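What the open day at Pultermont left out

I went to the robotics open day at Pultermont on 16th October, along with a fair share of the district, and I have been arguing with people about it ever since. This is my attempt to put the argument in one place.

For those who don't know the building, Pultermont is the old feed warehouse behind the bus depot. It has been leased for three years to a company called Grirkamness, which works on two-armed machines for shops, laundries and aged care. The company received a grant from the district, and one condition of the grant was that the public be let in once a year. I have a small interest to declare. I worked in supermarkets for twenty-two years, the last nine as a front-end manager, and I now write a column for people who mostly did the same kind of work.

The day was run in two halves. In the first half we sat on folding chairs in the front room and watched a presentation. There were slides and a film with music under it. In the film, a robot unpacked a full shop into a pantry without a pause. I timed one stretch of it on my watch and the robot's arms moved at a speed I have never seen since, including an hour later in the next room. A man near me asked if the film had been sped up. The presenter, Otakar Vlček, said yes, it had, and that it was standard in the industry to do so. He was quite open about it. There was no caption on the film to say so.

In the second half we were taken through in small groups to the workroom, where people were getting on with their jobs. My view is that the second half was worth the whole trip and the first half should be scrapped.

The workroom is where I learned that the hard part is the bag. I had assumed it would be eggs or bread, the things we train new packers to be careful with. Alžběta Kuruc, who led our group, told us they had put most of the year into bags. A tin is the same shape when you come back to it. A bag changes each time you touch it. The handles flop, the sides fold in, and the machine has to find the opening again from whatever it is looking at. She said their count for the previous month was 737 attempts at picking up and opening a shopping bag, and that 417 of those had been good enough to keep. She gave us those numbers without being asked, and she didn't dress them up.

I found this far more persuasive than the film. Anyone who has worked a checkout knows how long a bag can hold up a line. I have watched grown adults lick their fingers and rub at a plastic bag for half a minute. We used to have a trainer, Hülya Değirmenci, who spent the whole first morning with new starters on nothing but opening and standing up bags, and the rest of us thought it was overdone until we saw the times. If the engineers have come to the same conclusion from the other direction, I take them more seriously, and I expect most of my readers would too.

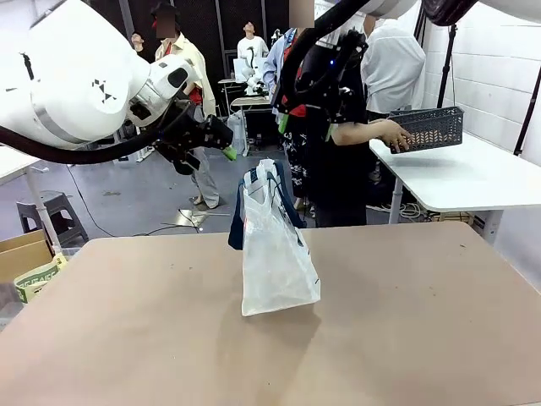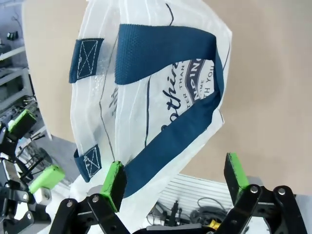 The question that came up most in our group was about jobs. Miloslav Baláž, who drives for Jomgate and was there with his daughter, asked how many packers one of these machines would replace. Ms. Kuruc said that at present it would replace none, because it needed more people standing near it than it could possibly save. She said she could not speak for ten years from now. I thought that was a fair answer. In the front room the same question had been answered with a slide about freeing up staff for more rewarding tasks. I have sat through that slide before, at the time the self-serve checkouts came in, and I remember which rewarding tasks we were given. We were given the self-serve checkouts to mind, six at a time, and our hours were cut by December.

So I don't accept the view, put to me by a couple of readers, that an open day like this is only advertising and that sensible people should stay home. Half of it was advertising. The other half was a workplace with the door open, and you can learn a good deal in a workplace if you know how to look at one. I noticed how many people were needed. I noticed the step stool and the cables, and staff in their ordinary clothes doing fiddly work by hand at the side tables. It looked like a job. It did not look like something that would be in every store by Easter, and a person could only know that by going in.

I also don't accept the opposite view, which I heard from Ilona Bodnár on the bus home and which deserves a proper answer. Ilona spent her working life in a commercial laundry at Rusnák and has the shoulders to show for it. She said she couldn't care less if the film was sped up. If a machine can be taught to lift and carry and hang things up, she wants it taught as fast as possible, and she thinks people like me are sentimental about work that wears the body out. She is right about the shoulders. I have a wrist that clicks from scanning, and I wouldn't wish it on anybody.

Where I part from her is on the speed of the film. The people who decide whether to buy these machines will mostly see the film. Regional managers do not stand in a workroom for an hour. They watch four minutes on a laptop, and then they write a roster on the strength of it. I have worked under rosters written that way. The staff were cut on the date the equipment was due to arrive, the equipment came late, it did half of what was promised, and the people left on the floor did the other half. A film that shows a machine working at several times its real pace does harm in that setting, even if the presenter will own up when asked. Most people don't ask.

I would like three changes before next year, and I have sent them to the district in writing. Any film shown to the public under the grant should run at true speed, or carry the speed on screen the entire time. The count of attempts and successes should be posted on the wall of the front room where everyone can read it. And the workroom groups should be longer. Ours held 12 people and we had barely 20 minutes, with the coffee break in the front room running longer than that. I would cut the coffee.

I'd also like them to invite packers. I don't mean as guests. There were 73 names on the visitor sheet when I signed it, and I recognised four from the trade. Ms. Kuruc told me the company had never had a working packer in to show them how it's done. I found that very odd. There are people in this district who have opened more bags in a week than that machine has in its life, and they could be asked in for an afternoon and paid for it at the proper rate. She wrote this down, and I believe she meant to follow it up.

Mr. Vlček has since replied to my letter. He says the true-speed film is under consideration but that "audience engagement" has to be weighed up as well. I've told him our group was engaged enough to be asked to leave twice, and that the tour was the only part anyone discussed on the way home. I will print his next reply here if he agrees to it. The district takes comments on the grant until the end of December, and they can be left at the front counter or posted.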